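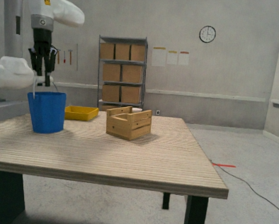 Oiling a pale wood table – which finish for a shared craft room?

Posted by plumbline_pete
We have a big pale wood table in the hall at Trudham that gets used for dyeing, potting up, kids' painting and the odd lunch. It was never finished properly. I gave it a coat of Danish oil when we got it and have done nothing since October. There are now grey rings on it from wet buckets and a long orange streak that I think is turmeric. Do I sand it back and oil it again, or give up and varnish?

Posted by saltmarsh70
Varnish. Oil is nice for a table at home where you can wipe up straight away. In a hall people put a wet bucket down and go off for a cup of tea.

Posted by Tansy_and_Weld
I'd disagree with that. Varnish looks good for a year and then somebody drags a pot across it and water gets in under the scratch. Then you have to strip the whole top. With oil you can sand one patch and do it again in an afternoon. Ours is hardwax oil, the Skusteck one in matt, 2 thin coats. It marks, but it can be put right.

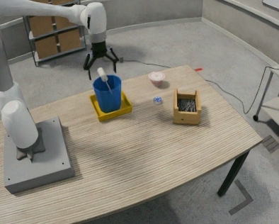 Pale wood top, with fine parallel grain lines.

Posted by plumbline_pete
Thanks both. How long before you could use it again? The Mahuika weaving group have the room most evenings and I can't keep them out for long.

Posted by Tansy_and_Weld
The tin says 4 hours between coats. I left it overnight and kept wet things off it for a week. Cold room though, so yours might be quicker.

Posted by saltmarsh70
A week with no wet things in a dye room. That is my point. Water-based floor varnish, hard by the next day, job done.

Posted by greyhen
Has anyone said grey rings yet? If they are grey or black, it may be iron from the bucket handles or bases reacting with the wood, and sanding won't always shift it. Oxalic acid will. Wear gloves, rinse well, let it dry right out before you put anything on top. Try it on a corner first.

Posted by plumbline_pete
They are more grey than black. The buckets are plastic but the handles are wire and they do get left lying on the top, so that could be it.

Posted by greyhen
Then I would try the acid before you get the sander out. What grit did you have in mind?

Posted by plumbline_pete
I have 80 and 120 in the shed.

Posted by oldquay
80 is too rough unless the marks are deep. Go 120 then 180, with the grain. And don't go very fine if you're using hardwax oil, it needs something to soak into.

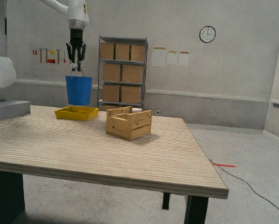 Image: Plandine

Posted by oldquay
Also, get some trays. We bought 15 cheap plastic ones and the rule is anything wet stands in a tray. It made more difference than any finish we tried.

Posted by saltmarsh70
Agree on trays. Still say varnish.

Posted by Tansy_and_Weld
Trays and oil :)

Posted by plumbline_pete
Right. I'll order the acid, do the rings, buy some 180 and oil it. If it looks bad by spring I'll come back and ask saltmarsh70 about the varnish. Does the turmeric come out with acid as well?

Posted by greyhen
No. Sunlight is best for turmeric. Push the table up to a window for a few days if you can move it.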